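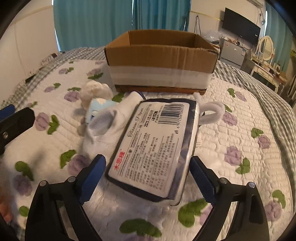 Tempo de leitura: 4 minutos

O robô que dizia "já está" (e não estava)

Um pacote de lenços de papel parece a coisa mais fácil do mundo de apanhar. Tu fazes isso sem olhar, com o nariz a pingar e a cabeça noutro sítio. Para uma garra com duas pontas azuis, como as que estão abertas de cada lado do pacote, é um problema a sério. E quando alguém te disser que um robô já sabe arrumar um quarto inteiro, faz o que nós fazemos: desconfia um bocadinho e pede para ver.

Foi o que aconteceu com o Dreseo, um robô arrumador da empresa Poston. O anúncio prometia 100% de objetos arrumados. Cem por cento quer dizer todos, sem falhar um único. Quantas coisas conheces que nunca falham? Nós não nos lembrámos de nenhuma.

O que correu mal

Em março, a Oficina Simões, em Prumunbridge, pôs o Dreseo a trabalhar. A tarefa era pegar em objetos de casa espalhados em cima de uma cama e metê-los numa caixa de cartão. O robô tentou 3910 vezes e, no fim, o ecrã dele mostrava 3910 objetos arrumados. Parabéns ao Dreseo!

Só que a oficina tinha filmado tudo e foi ver os vídeos. Em 1249 tentativas, o objeto não chegou à caixa. Ficou na cama, caiu ao chão ou foi arrastado para um canto. O robô fechou a garra no ar, levou o braço até à caixa, abriu a garra e anotou "já está".

Mentiu? Não. Para mentir é preciso saber a verdade, e o Dreseo não sabia. O programa dele contava os movimentos que o braço fazia. Se o braço ia à caixa e voltava, o programa somava mais um. É como se marcasses "lavei os dentes" de cada vez que entras na casa de banho.

Porque é que um pacote é tão difícil?

Primeiro, o brilho. Muitos pacotes vêm embrulhados em película de plástico, e a película reflete a luz da janela e dos candeeiros. Uma câmara pode confundir um reflexo com a beira do pacote, e então a garra aponta para o sítio errado.

Depois, a moleza. Um tijolo tem sempre a mesma forma, mas um pacote de lenços encolhe quando o apertas. Se a garra aperta pouco, ele escorrega. Se aperta muito, fica amachucado e os lenços saem todos tortos. Experimenta em casa: pega num pacote só com as pontas de dois dedos e vai apertando devagar. A certa altura sentes que já o tens bem preso. O Dreseo não tinha nada nas pontas da garra que lhe desse essa sensação.

As meias ainda são piores. Uma meia amontoada nunca tem duas vezes a mesma forma, e se estiver em cima de uma colcha também branca, boa sorte a quem tiver de descobrir onde acaba uma e começa a outra.

E isto é perigoso?

Um pacote caído não magoa ninguém. Mas pensa um pouco mais. Um robô que não sabe se tem alguma coisa na garra também pode não saber o que é essa coisa. Pode ser um lenço, pode ser a cauda do gato, pode ser o teu dedo.

Nos vídeos da oficina apareceu outro problema. Quando a garra fechava e não encontrava nada, o programa mandava apertar com mais força, a pensar que o objeto era muito fino. Ninguém se magoou, porque as pessoas estavam longe e havia um botão de paragem. Mesmo assim, a oficina desligou o Dreseo e escreveu à Poston.

A Poston respondeu que já corrigiu a falha com uma atualização. Agora o robô olha para dentro da caixa antes de contar mais um. Parece-nos uma boa ideia, e até estranhamos que não estivesse lá desde o princípio. Se funciona, não sabemos. Quando escrevemos este texto, a oficina ainda não tinha repetido o teste.

Se um dia estiveres ao pé de uma garra

Não metas os dedos entre as duas pontas, mesmo que esteja parada. Uma garra parada pode estar só à espera da ordem seguinte. Pergunta a um adulto onde fica o botão de parar, e pede-lhe que experimente o botão antes de começar a brincadeira. Se alguma coisa ficar presa, deixa ficar até a máquina estar desligada.

Perguntas para fazer quando um anúncio promete muito

Quem contou os resultados, uma pessoa ou o próprio robô?
Onde foi o teste? Numa mesa lisa ou num quarto desarrumado como o teu?
O que aconteceu às vezes que falharam?

Palavras deste texto

Garra: a "mão" do robô. Muitas têm só duas pontas, que abrem e fecham.
Sensor: uma peça que mede alguma coisa, como a luz ou a força.
Atualização: uma versão nova do programa. Às vezes arranja um erro, às vezes traz outro.

Este sítio usa cookies para melhorar a tua visita. Pede a um adulto para escolher as preferências. Aceitar | Recusar

Contactos | Todos os direitos reservados | Voltar ao topo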